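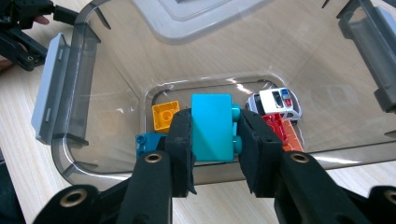
Last edited 2018-03-28

Thread on the bin-picking rules we use for hand-held gripper recordings. Posting them in one place so I can link to them instead of retyping them in reviews. Numbering follows the Urkmont bench sheet, which has gaps.

1/ Scope. Two-finger grippers held by a person, rigid toys, one open bin on a table. Soft goods and anything with a cord are under a separate sheet.

2/ Pads first. Both foam pads must meet the part on opposite faces before any lift. One pad on the face and the other on a corner is a reject, even if the part comes up. For an upright brick, a pad on the stud side is allowed. Pad overlap at the lower corners is fine.

3/ Close, pause, lift. The pause is 300 ms minimum with the fingers stationary. Reviewers use it to mark the grasp point. If there is no pause we have to guess, and two reviewers will guess differently.

4/ Lift straight up until the part clears the rim of the bin. Lateral travel starts after that. Dragging a part across the floor of the bin to get a better angle counts as a push and gets labeled as a push.

5/ Neighbors. You may touch them. You may not use one as a stop to press the target against. Parts packed side by side, like the red and orange bricks here, are picked from a free end or left for later.

6/ Mixed contents are preferred. Bricks of more than one size plus at least one part that isn't a brick. The toy police car does that job in this bin. An all-brick bin teaches you very little about approach angle.

8/ Transparent bins are permitted. Tsz-kin Shek asked for an exception in the Gaka sheet and it has since become the default. Conditions: the table under the bin is plain, and the inner floor outline can be made out from at least one view. Glare on the floor or walls is accepted. Do not move the lamp mid-session to get rid of it.

9/ Lids and spare containers go behind the far wall, clear of the handles. Handles and clips stay in whatever position they had at the first pick.

10/ Two grippers at one bin: one inside the rim at a time. The other waits outside, raised, and does not rest on a handle. Crossing arms over the bin ends the take.

12/ Failed grasps are kept. Slip, reopen, retry, up to three attempts on the same part, then move to another. Do not delete the failures. Of 2,676 takes in the Braraso set, the slips were the ones requested most often afterward.

13/ Pad wear. Replace foam after 1,100 closures or at the first visible tear. Replace both sides together. A new pad opposite an old one shifts the part toward the old side, and the offset shows up in the data before anyone feels it by hand.

14/ Naming. Label by color and type, in that order, with no abbreviations. Where two shades are close, "turquoise" and "dark teal" are separate entries. "Blue-green" was retired in the last revision.

Correction to 3/: the Zoubi bench still has 200 ms on its printed copy. 300 is right. Please cross it out by hand until the reprint.

Rules 7 and 11 were merged into 5 and 10. I'm not renumbering, too many review notes cite the old ones.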